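Entryway seating: where do the bags go?

Forum > Small Spaces > Floors and Furniture

vanar_flats
Posted August 17, 2018

One main room, glossy gray marble tile, white walls. Sofa at one end, vanity with a sink along one side wall (an odd layout, inherited with the lease). Two people live here and both come home with a backpack. At present the bags land on whatever seat is closest to the door. I want a fixed location for them.

Constraints:
- No drilling. The lease is explicit.
- Floor storage is a poor option. The tile gets mopped twice a week and I don't want to move bags each time.
- Maximum added depth along the wall is 6 inches.

Currently considering the Bonstead over-door rack, or giving up a chair permanently.

hinge_and_pin
Over-door racks depend on the clearance at the top of the door. Measure it before ordering. The Bonstead hook is 2 mm thick, and older frames often have less gap than that. The door will close, but it will rub the paint off the frame within a month.

tilegrout
Give up the chair. A round cushioned seat is a decent bag stand: the height is right for loading, the pack stays upright if you lean it on a pillow, and you can lift the whole thing out of the way to mop. I have done it this way since July with a Xia stool and see no reason to change.

hinge_and_pin
A cushioned seat is a bad surface for a bag that has been on a bus floor. White upholstery in particular. You will be cleaning the cover more often than the tile.
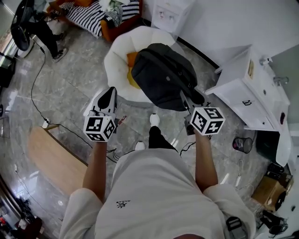
A removable cover solves part of that, but check the zipper before you commit. Many round cushions are stapled to the base and the cover does not come off at all. If yours is stapled, cut a disc of vinyl to the seat diameter and lay it on top.

vanar_flats
Mine is stapled. I checked last night. A vinyl disc is cheap enough to try. The pillow would have to live elsewhere, probably on the sofa, where there are already striped ones.

loadpath
Has anyone asked what the bags weigh? A laptop, charger and water bottle add up quickly. A hook on a hollow-core door is fine for coats. Two loaded packs on one door will pull on the top hinge every time it swings. I would use a low wooden bench against the wall. The weight goes straight to the floor, and you can sit on it to take your shoes off.

vanar_flats
There is a light wood bench in the room already. The problem is that the power strip is next to it, with a power cable running across to it, so that area is a trip hazard before any bags are added.

loadpath
Then the cable is the first job. Route it along the baseboard with adhesive clips. Hodach makes a flat clip that holds on paint and releases with a hair dryer. Wipe the wall with alcohol first and leave it to dry fully. Once the cable is off the walking line, the bench is usable.

tilegrout
Disagree on the bench. On polished tile it will slide when somebody drops a pack on one end. Chairs slide too, but they weigh less and don't gouge anything.

loadpath
Felt pads slide. Rubber pads don't. Use rubber.

tilegrout
Rubber can leave marks on light tile. I removed four of them with a razor scraper.

hinge_and_pin
Clear silicone, then. Replace them once a year. Also move anything cardboard away from the sink side. Boxes wick up water from a mopped floor and the bottoms go soft.

vanar_flats
Decision for now: reroute the cable, silicone pads under the bench, bags on the bench, chair goes back to being a chair. I will order the clips this week and skip the door rack. The top gap measured under 2 mm in any case.

Comments (3)

drybrush: Clips on semi-gloss paint held for me. On flat paint they took the paint with them.

mop_bucket_451: Put the straps toward the wall. A strap hanging over the front edge will catch a foot.

n_sill: What length bench fits two packs? Mine is 1000 mm and it is tight with both bags full.

Contact | Forum rules | Copyright 2018 | Back to top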